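Iltico 桌类家具常见问题

本页最后更新：2026年1月20日，星期二

本页整理了门店和在线客服收到较多的问题，适用于 Menton 系列书桌和 Seo 系列餐桌。椅子、柜类和灯具另有说明页，请在网站底部“产品支持”中查找。如果本页内容与订单确认邮件不一致，以订单确认邮件为准。

选购

Menton 和 Seo 有什么区别？

Menton 是书桌，桌下带一根横梁，后侧留有走线槽，可以加装抽屉和电源盒。Seo 是餐桌，四条腿靠外，没有横梁，坐人的位置更宽敞。两个系列的台面表面处理相同，颜色也相同，可以放在同一个房间里搭配。桌腿不通用，配件也不通用。

我想把 Seo 当书桌用，可以吗？

可以，但 Seo 没有走线槽，也不能安装 Menton 的抽屉。显示器支架如果是夹持式的，请先确认夹口能够容纳台面厚度，并避开桌腿位置。穿孔式支架需要在台面上打孔，打孔后的台面不再享受保修。

最小的书桌有多长？

Menton 最短的一款长 107 厘米，适合卧室或过道旁的小块空间。其他长度请看商品页的尺寸图。量房间时请把踢脚线和暖气片算进去，贴墙放的桌子经常是被踢脚线顶住的。窗台下方摆放的，还要看窗扇是否向内开。

可以定做尺寸吗？

目前不接受定制，也不提供裁切服务。我们不建议客户自行裁切台面，裁开后封边缺失，水汽会从切口进入，台面边缘可能鼓起。

有哪些颜色？

台面有白灰色、浅橡木色和深灰色。桌腿有黑色和白色。橡木色台面每批之间的纹理会有差别，屏幕显示的颜色也与实物有出入。对颜色要求比较严格的客户，可以在网站上申请色卡，色卡免费，运费由我们承担，每个收货地址限申请一套。色卡不需要寄回。

哑光台面会不会显脏？

白灰色台面上，咖啡渍、铅笔灰比较明显，指纹不太明显。深灰色正好相反，灰尘和指纹看得比较清楚。家里有小孩或者经常在桌上吃东西的客户，选浅橡木色的比较多。三种颜色的表面耐磨程度一样，清洁方法也一样。

台面会反光吗？

哑光台面的反光比亮面弱，但不是完全没有。桌子正对窗户，或者台灯放得很低时，台面上仍会出现一片较亮的区域。需要长时间看屏幕的，建议把桌子侧对窗户摆放。

门店能看到全部款式吗？

不能。门店面积有限，通常每个系列只摆一到两个尺寸，颜色也不齐全。想看某一款的，请在出发前致电门店确认。

下单与付款

下单后可以改地址或颜色吗？

订单状态为“待备货”时，可以在账户页面自行修改。进入“备货中”以后请联系客服，我们会尽量处理，但不能保证。状态变为“已出库”后无法更改，只能收货后按退换货办理。

可以开发票吗？

可以。结算时选择“需要发票”，填写抬头和税号，电子发票会在签收后发送到下单邮箱。漏填的可以在订单详情页补开。抬头填错的，请把正确信息发给客服，我们作废后重新开具。

促销期间买贵了能补差价吗？

每年 11 月的促销不参与价格保护。其他时间，如果同一商品在您签收之前降价，可以申请补差，差额退回原付款账户。使用优惠券的订单按实付金额计算。

缺货商品能预订吗？

商品页显示“到货通知”的，可以留下邮箱，到货后系统会发邮件提醒，不会为您保留库存。显示“可预订”的，可以先付款，预计发货日期会写在商品页上。预订订单在发货前可随时取消，全额退款。

配送

从哪里发货？

全部桌类商品由 Natholm 仓库发出，门店没有库存，也不能现场提走。需要自提的客户，下单时请选择“Natholm 自提”，收到取货短信后再前往。仓库不接待选购，没有样品间。

运费怎么算？

单笔订单满 900 元免基础运费，不满的按收货地址和重量计算，结算页会显示金额。偏远地区的附加费不在减免范围内。一笔订单分几次发货的，只收一次运费。

送货上楼吗？

有电梯的送到家门口。没有电梯的，默认送到一楼单元门，需要上楼请在结算时加选“搬运上楼”，按楼层计费。桌板是整块包装的，请提前确认电梯轿厢和楼道转角放得下，外箱尺寸在商品页“包装信息”里。进不了电梯的，按无电梯处理。

可以指定送货时间吗？

配送员会在前一天打电话预约，可以选上午或下午，不能指定到具体钟点。连续三次联系不上的，货物会退回仓库，再次派送需要重新支付运费。

收货时发现外箱破了怎么办？

请先拍下外箱，再当着配送员的面开箱检查。台面边角和四个腿部安装点是重点。有损伤的可以直接拒收，并在签收单上写明原因。外箱有轻微压痕但商品完好的，不影响使用，可以正常签收。已经签收后才发现问题的，请尽快联系客服，保留全部包装材料。

组装

自己能装吗？

可以。包装内有说明书、内六角扳手和全部螺丝。组装需要 2 个人，一个人翻转桌板容易磕到边角，也容易把已经装好的桌腿别歪。请在地上铺毯子或把包装纸板垫在下面，台面朝下操作。

能用电动螺丝刀吗？

前几圈请用手拧。全部螺丝都进入螺孔后再依次拧紧，最后一段也建议用手工扳手。用电动工具一次拧到底，容易把预埋螺母带出来，这种情况不在保修范围内。

少了螺丝怎么办？

请先检查泡沫板夹层，小件包有时会卡在里面。确实缺少的，把说明书上的零件编号和订单号发给客服，我们免费补寄。请不要用长度不同的螺丝代替，过长的螺丝会顶穿台面。

桌子装好后摇晃怎么处理？

先把桌腿底部的调节脚旋出或旋入，让每只脚都接触地面。仍然摇晃的，把所有螺丝松开半圈，把桌子放在平整的地面上，再按对角顺序拧紧。地毯较厚时，轻微晃动属于正常现象。

提供安装服务吗？

部分城市提供，结算页可以看到“上门安装”选项。安装费不退，但在预约时间前一天取消的除外。安装师傅不负责拆除旧家具，也不在墙面打孔。

使用与清洁

日常怎么清洁？

用拧干的软布擦拭，再用干布擦一遍。油渍可以用少量中性洗洁精加温水，擦完后用清水布带走残留。不要使用去污粉、钢丝球、魔术海绵和含氯的清洁剂，这些东西会把哑光面磨亮，磨亮的地方无法恢复。 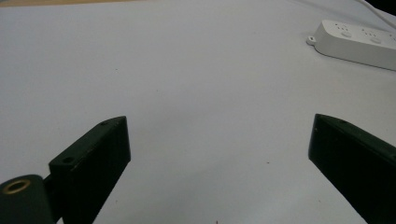

白灰色哑光台面

清洁后在侧光下看到一片一片的水印，多数是洗洁精没有擦净。换一块干净的湿布重新擦，顺着一个方向擦到底，待台面干透再看。水质较硬的地区可以改用纯净水。

马克笔和圆珠笔印能去掉吗？

刚画上去的用湿布基本能擦掉。时间较长的，可以用棉签蘸少量酒精，只擦有笔迹的地方，擦完立即用湿布带走。请先在台面底部不显眼的位置试一下。油性马克笔留久了可能会有淡淡的痕迹。

热锅、热杯能直接放吗？

普通热水杯可以短时间放置。刚离火的锅、砂锅和烤盘必须使用隔热垫。烫出的白斑或鼓包属于使用损伤，不在保修范围内，也没有可靠的修补办法。电热火锅和烤盘使用时同样需要垫隔热垫，底部的热量会持续传到台面上。

需要铺桌垫吗？

不是必须的。需要的话请选毛毡或皮革类，不要长期使用透明软塑料垫。软塑料中的增塑剂可能使台面变色，夏天还会粘连。铺桌垫的，请隔一段时间掀开擦一次，垫子下面积水容易留下印子。

台面用久了颜色会变吗？

长时间受阳光直射的位置，颜色可能会有轻微变化，白灰色会稍微偏黄。桌上长期放着同一件东西的，移开后可能看到一块颜色不同的区域，一般放一段时间会变得不那么明显。建议拉上纱帘，并偶尔挪动桌上的物品。

能承重多少？

每一款的承重不同，请查看说明书首页。标注的数值是均匀放置时的重量。请不要站或坐在桌面上，也不要把鱼缸之类的重物集中放在两条桌腿之间的中段。

退换货与保修

多久之内可以退？

自签收次日起三十天内，商品未组装、包装完整的，可以无理由退货。已经组装过的，仅在存在质量问题时可以退换。退货运费由客户承担，质量问题由我们承担。

退款多久到账？

退回的商品到达仓库并验收后，款项按原路退回。银行卡一般比电子支付慢几天。用礼品卡支付的部分退回礼品卡，不能转为现金。

保修期多长？

桌类商品保修 2 年，从签收日开始计算，包括台面开裂、封边脱落、桌腿焊点断裂和五金失效。划痕、烫伤、水泡和自行改装造成的损坏不保修。转售或转赠后，新的使用者凭原订单号仍可享受剩余的保修期。

保修时是修还是换？

由售后根据照片判断。桌腿和五金一般直接寄新件，旧件不用寄回。台面开裂的通常更换台面，更换后的台面沿用原来的保修期，不重新计算。原颜色已经停产的，我们会提供可选的替代颜色，或者按售价办理退款。

过了保修期还能买到配件吗？

可以。调节脚、螺丝包、走线盖板在网站“配件”栏目里单独出售，桌腿和台面需要联系客服查询库存。请提供桌板底部标签上的型号，早期型号的安装孔距与现在的不同。

搬家后能继续申请售后吗？

可以。请在提交申请时填写现在的地址。超出配送范围的地区，只能寄送小件，台面需要到 Natholm 自提。

没有找到答案

请在网站“联系我们”页面提交表单，附上订单号和照片。涉及台面损伤的，请拍一张整体、一张近处，近处的照片尽量在自然光下拍摄，关掉闪光灯。电话客服在工作日白天接听，午间人较多，在线表单按提交顺序处理。

相关页面：椅类常见问题｜柜类常见问题｜配送范围查询｜色卡申请｜说明书下载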